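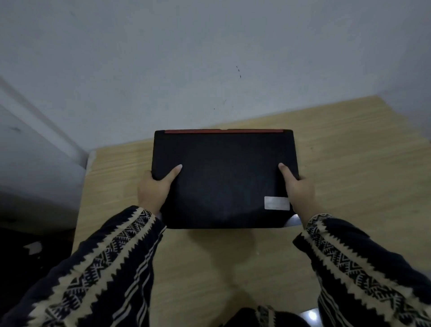 A black laptop, closed, over a wooden tabletop.

I shut the laptop at half past four and walked down to the library to return a book, and the door was locked. There was a new sheet of paper taped inside the glass with the new opening hours on it, and they'd gone down again. Our library in Conholm is now open for 7 hours a week. I've had colds that lasted longer than that!

I stood there with my book (a fat Swedish thing about a lighthouse, very good, a bit too much fog) and got crosser and crosser, and by the time I was home I'd more or less written this in my head.

The argument for cutting the hours is always the same one. Everything's online now. You can renew online, you can borrow an e-book online, you can look up your bus times and pay your council tax and find out what that rash is. And fine, you can, and I do. I work from home, I'm at a screen most of the day and I'm fairly good at it. But the council's own leaflet says the place had 2,000 visits between January and the end of April, and those people weren't all lost on the way to the chemist.

My neighbour Manon Ross goes for the large print crime. She gets through three a week and she has no interest in reading off a tablet, which she says makes her eyes feel sandy. When my kids were small we went for the radiators, if I'm truthful, and stayed for the picture books. One winter we must have read the one about the badger's birthday until the spine went. Elsa Westerberg, who was on the desk then, just taped it up and handed it back to us.

I can't get any of that through a website. I also can't get the thing where you go in for a book on tiling and come out with a history of herring. I've tried browsing the e-book page and it only ever shows me more of what I had last time. I borrowed one gardening book two years ago and it has had me down as a rose man ever since.

What annoys me most is how it's done. They trim the hours, so fewer people manage to get there when it's open, so the numbers drop, so they trim the hours. Tanner McKinnon at the parish meeting called this "responding to demand". I'd call it shutting a shop at noon and complaining about the lack of afternoon customers.

The leaflet reckons another evening a week would cost roughly 700 pounds a month. I don't know if that's a lot for a council. It's less than I'd have guessed. They put new planters along Herkov Road in the spring and I haven't met anyone who asked for those, though the lavender's nice enough.

The consultation is open now and the form is, of course, online. You can also ask for a paper copy at the library, if you can catch it open. I've got mine in and I've still got the lighthouse book, which is overdue.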